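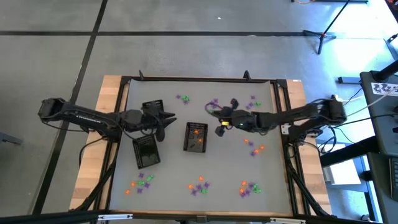 *Craft room table, three mesh baskets out on the mat.*

# Zirnside Hall – October walk-round, with my comments

Same sheet as last time, same pencil. Ticks mean fine, crosses mean I want it sorted before the half-term craft mornings start, and anything with a question mark is me not being sure.

## Outside and entrance

- [x] **Front steps and handrail.** Solid. Moss is creeping back on the second step, so out with the stiff brush again.
- [ ] **Ramp light.** Comes on, goes off, comes on again. I stood there for ages waving my arms at the sensor (the lady with the spaniel crossed the road). New sensor, please.
- [x] **Door closer.** Much better! It used to slam hard enough to rattle the noticeboard.
- [ ] **Doormat.** Curling at one corner and I caught my toe on it. Tape won't hold, I've tried.

## Kitchen

- [x] **Fire blanket.** On its hook, tabs hanging down, nothing piled in front.
- [x] **Fridge thermometer.** Reading 4 when I looked in.
- [ ] **Urn.** The lead is too long and it hangs over the edge of the worktop. The urn itself is a lovely old Grakeck and I won't hear a word against it, but the lead needs shortening or clipping back.
- [?] **Gas tap label.** Faded. I can read it, but I already know what it says.

## Craft room

- [x] **Sockets.** No cracks, no scorch marks, covers where they should be.
- [x] **Scissors.** Locked away, key on the high hook.
- [ ] **Small bits and pieces.** The toddler group comes in straight after the craft lot, so anything little has to be up and away before they do. Please check under the radiator too – I fished 2 beads and a googly eye out of there. 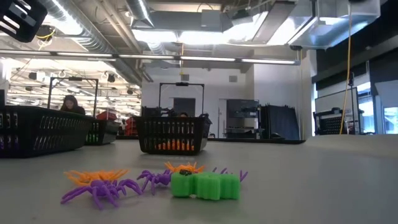 I'd like a lidded tub on the top shelf with a proper label, and a quick sweep added to the closing-up list. Five minutes would do it.

- [x] **Window restrictors.** All catching as they should.

## Main hall

- [x] **Fire exits.** Both open with one push. Somebody has been stacking chairs near the left-hand one again, so I've moved them and stuck up a rather stern note.
- [x] **Capacity sign.** Still says 100, still straight.
- [ ] **Stage curtain.** The hem is down on the kitchen side and trailing. I can sew it if I can borrow the tall steps.
- [x] **Extinguishers.** Parsons have been and the tags are up to date.

## Cupboard and meters

- [x] **Electric meter.** 3,606
- [x] **Water meter.** 423
- [ ] **Cupboard floor.** Paint tins! Old ones, with rusty lids, right beside the fuse board. They need to go to the tip at Hernent, and I've got room in the boot if someone will help me carry.

Next round in November, and I'll start with that ramp light.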